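Home
Courses
Household and Small Business Organization
Unit 4 Handout

Unit 4: Sorting and Labeling
Instructor: Heather Ruddock
Section lead: Boris Oravec
Revised Aug 9, 2024

Read this before the second workshop. Pages 3 to 9 of the Daltis reader cover the same ground in more detail, and the terms used here are the ones you will need for the September assignment.

4.1 What a category is for

A category is a promise about where to look. When you write "paper goods" on a shelf, you are telling the next person that all paper goods are there and that they can stop searching once they have checked it. If half of the paper goods are kept somewhere else, the label does harm, and people soon stop reading it.

In Unit 3 we looked at the Bovell pantry list, which had 14 categories for a room used by one family. Several of them held a single item. Compare that with the Harawira store room, which had more than 600 items in 9 categories and gave its staff very little trouble. The number of items matters less than whether two people would put the same thing in the same place.

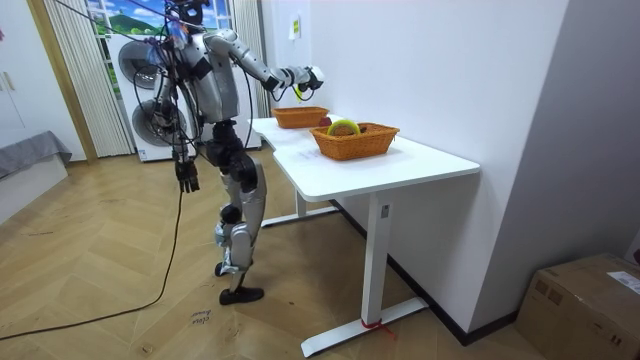

4.2 Open and closed sorting

In closed sorting, the categories are fixed before you start. Everything has to go into one of them. It is quick, and it suits work that is repeated every day, such as returns or mail.

In open sorting, you make groups as you go and name them at the end. It takes longer and needs more room, but it shows you what you have. Use it the first time you deal with a space.

Most real jobs use both. Do an open sort once, settle the names, and run a closed sort from then on. Keep one place for items that don't fit, and empty it on a set schedule. If it fills up before then, a category is missing.

4.3 Wording of labels

Use the word that people say out loud. "Fruits" is better than "fresh produce, sweet." One or two words is enough for most containers.

Write the label before anything is put away. Handwriting is fine as long as the letters are large and dark. Put labels on the container or next to it, always in the same position. A label on a lid gets lost when the lids are mixed up.

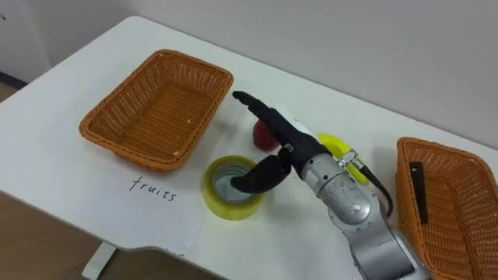 Avoid "misc." and "other" as names. Also avoid naming a container after a person — people change jobs, and the name stays on the shelf for years.

4.4 Testing a system

Give the list of categories to someone who did not help make it. Read them the names of 200 items, or all of them if there are fewer, and ask where each would go. Mark every answer that differs from yours. Look at the marked items as a group. They tend to cluster around one or two weak labels, and those are the ones to reword.

For next time

Choose a drawer, shelf or closet and do an open sort. Bring your written list of groups. Read the Brollwood case and be ready to say which of its labels you would change first.

Questions about the reading go to Boris during section.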